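Susalik Robotics Club

Susalik is a student robotics club, and I should own up that I'm in it, so this entry is a bit chummier than most. Melati Harahap started it with 2 laptops and a lot of nagging (her word!), and we're up to 18 members now. We meet after school and most of us stay too late.

Our big job this year is the switch panel task, done in simulation. The arm has to find the right toggle by its label, say LAMP or HORN, and flip only that one.
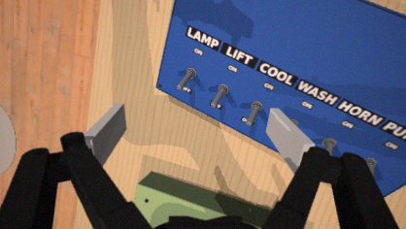
How many tries does each team get?
Each team gets 40 scored runs, and practice runs are free.

Verna Szabo looks after the scoring script, which we call Ferkero. By December it had logged nearly 2,000 practice runs, a fair few of them mine and pretty awful. Bumping a neighbouring switch costs you the whole run, so everybody learns to go in slowly.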